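Good practice for hand-held gripper recording: the new house rules

From the Flindaven newsletter, May 2, 2020

Since the last issue we have received many questions from the teams in Millness and Ositz about the rules for recording with hand-held grippers. The rules existed before, but they were spread over several e-mails and one old page that not everybody could open. Now they are in one document, and the old page is closed. This item explains what has changed and what stays the same.

The document has five sections: preparing the table, preparing the tool, recording, naming and storing, and rejecting. Please read all of them, also if you only work with one part. The person who checks the files should know how the table is prepared, and the other way round.

Preparing the table. Objects for a task must be placed before the recording starts, and everything that does not belong to the task list should be written down in the note field. It is permitted to have extra objects on the table. A robot which later learns from these recordings will also meet tables with other things on them, and a perfectly clean table teaches it little. But the note must say what they are, in plain words. "Cable, bag, cup" is enough. "Various" is not accepted any more.

Light objects need more attention than heavy ones. A paper cup moves when a sleeve touches it. If an object moves before the first grasp, stop and start again. Do not put it back with your hand while the recording is running, because the movement of the hand will be stored as part of the task. Bottles should have the cap closed firmly, and this should be checked by hand each time, also when the bottle was used in the recording before.

Preparing the tool. Open and close the fingers two times, fully, before the first recording of a session. Look at the pads from the inner side. If a pad is loose or has a cut at the border, change it and write the change in the tool log. When two tools are used at the same table, both must be checked, and both numbers go into the same log line. In the Leka project we found that many teams wrote only one number, and later it was not possible to say which tool had the worn pad.

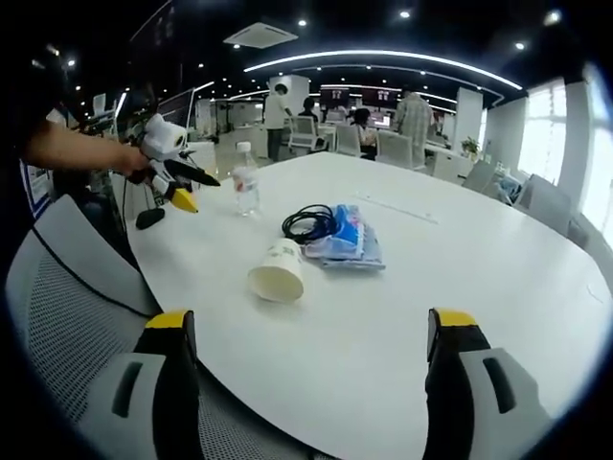

Recording. Begin with the fingers open and hold still for a short moment, so that the start can be found easily. Move at a speed which a robot arm could follow. This is the rule that is broken most often. A trained person is quick, and after one hour he or she becomes quicker without noticing it. We recommend to change the operator after one hour, or to make a pause.

Cables of the tool must not lie across the task objects. If a cable crosses the working area in front of you, check that it has enough length for the whole movement before you start.

Colleagues in the same room should know that a recording is going on. They do not have to leave, and normal office work can continue. However, screens with customer data must be switched to a neutral page, and persons who do not wish to be recorded can ask for a later time. This must be respected without discussion. The sign for the door can be printed from the shared folder.

Naming and storing. The name of a file contains the site, the table and the task, in this order. Please no spaces. Files are copied on the same day, and the local copy is deleted only after the check - not after the copy.

Rejecting. In the review of last August we looked at 627 recordings from Millness. The two most frequent reasons for rejection were a missing note and a wrong start position of the fingers. Both can be avoided in the preparation. A failed grasp is no reason to reject! If the object falls and you pick it up with the tool, keep the recording and mark it as "retry". Many operators still delete these, and it is a pity.

The rules are valid for all sites from the day of this newsletter. Ositz has a transition time for the tool log, as the new log books have not been delivered there yet. Until then the old form can be used, with the second tool number written in the margin.

Comments on the wording are welcome, in particular where a sentence can be understood in two ways. Please send them to the Flindaven office with the section and the line.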